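Thermal paste

Thermal paste (also thermal compound, thermal grease, heat sink paste) is a soft, heat-conducting material put between a hot electronic part and the metal cooler that sits on it. It fills tiny gaps. Metal surfaces look flat but aren't, and the air trapped between them carries heat badly. Paste carries it a good deal better, though still worse than bare metal touching bare metal, so a thin layer is wanted and a thick one works against itself.

What it is made of

Two parts, usually. A carrier, mostly silicone oil, and a filler. Common fillers are zinc oxide, aluminum oxide, aluminum nitride, and fine silver. Zinc oxide is the cheap white stuff. Silver pastes are gray and cost more. Some ceramic-filled pastes don't conduct electricity, which makes spills less of a worry. Liquid metal compounds are a seperate group – gallium alloys, very good at moving heat, but they conduct electricity and attack aluminum, so never with an aluminum cooler.

Applying it

Old paste comes off first. Isopropyl alcohol and a lint-free cloth. Then a small dot in the middle of the metal lid, or a thin line, or a spread film done with a card. People argue over this endlessly. Cooler pressure does most of the spreading in any case. Paste goes on the lid of the processor, never into the socket.
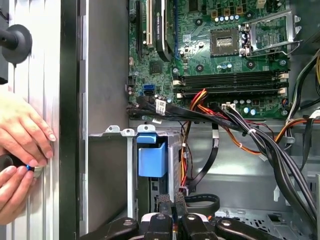 Tarek Ghanem
Contributing editor, hardware and materials

An open desktop tower, its CPU socket empty and the retention bracket hinged back.

Pump-out and drying

Parts swell a little when warm and shrink when cool. Over many cycles that motion can push paste toward the edges, known as pump-out. Thinner pastes suffer more. Drying is a different problem: the oil creeps away and leaves a chalky layer that cracks. Either way temperatures go up slowly and the owner hears the fan before noticing anyting else.

Naming and grades

Makers print a conductivity figure on the tube, in watts per meter-kelvin. Test methods vary so figures from two makers are hard to compare. Small brands such as Jerkel and Rizk sold almost the same white compound under different labels for years – Jerkel in tubs for repair shops, Rizk in syringes. The Tedalgate bench test ran 115 samples through 1000 heating cycles and found more spread between batches than between brands. Zurico pulled out of the retail market the following July.

Alternatives

Thermal pads: solid, soft, easy to cut. Used where the gap is wide, such as memory chips and power parts. Phase change sheets: firm at room temperature, soften once warm. Graphite sheets: reusable, no mess, conduct electricity. Thermal adhesive: for small heat sinks with no clips or screws. Hard to remove, sometimes impossible without damage.

Storage

Cap on, cool place. Oil that has seperated in the syringe can sometimes be stirred back in. Grainy paste should be thrown out.

Last edited Tuesday, December 11, 2018

We use cookies to remember your settings and count visits. By staying on this site you agree to this. Accept | Read more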